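Notebook, station 2, January
Present: Wumbei, Naciri, Lambrakis. Entry by M. Lambrakis.

Spent the morning turning the handling rules for the hand-mounted grippers into something that can go on the wall. The Grevville draft ran to 41 rules, mostly overlapping. We are down to 13. Wording still needs Senyo's approval before Daltberg gets a copy.

Points settled:

Cable goes around the outside of the wrist and down the forearm. It must not cross the sheet. Check slack with the arm fully extended before recording.

The idle gripper stays open and inside the working area. Resting it on the lap is a rejected take.

Approach paper cups from the side. Stop closing at first contact, then one small step more. Houda wants a number for this. I would hold off until the Eltau force pads are calibrated, as the two we tried disagreed with each other.

Operator stays seated for the whole take. Chair height is set once per operator and written on the log sheet.

A dropped cup is not picked up and reused within the same take. Mark the take, stop, reset.

Not settled: sheet replacement. The draft says "when visibly worn," and three of us read that three ways. Nkrumah's proposal is a fixed interval of 520 takes. Benedicta argued for 700 by email on cost grounds. Using 520 for now, to be reviewed when the Ansah batch is finished.

Ran the cup rack task against the new wording in the afternoon.
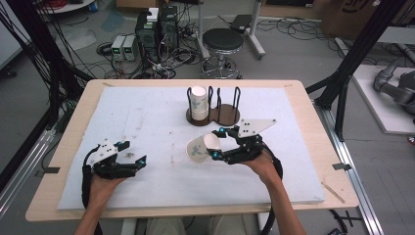
The rule on regrasping did not hold up. As written, any release and second grip counts as an error, and that would throw out takes where the operator corrects a bad angle early, with the cup still over the sheet. Changed to: one regrasp allowed, before the cup is above the rack. Two or more, reject.

Also struck "smoothly" from rule 6. No reviewer can score it.

To do:
Renumber after the regrasp change (ML)
Slack check drawing for the wall copy (HN)
Ask Senyo whether rejected takes are kept or deleted. Draft is silent on it.
Floor cables are outside these rules but need their own page. NW to start one.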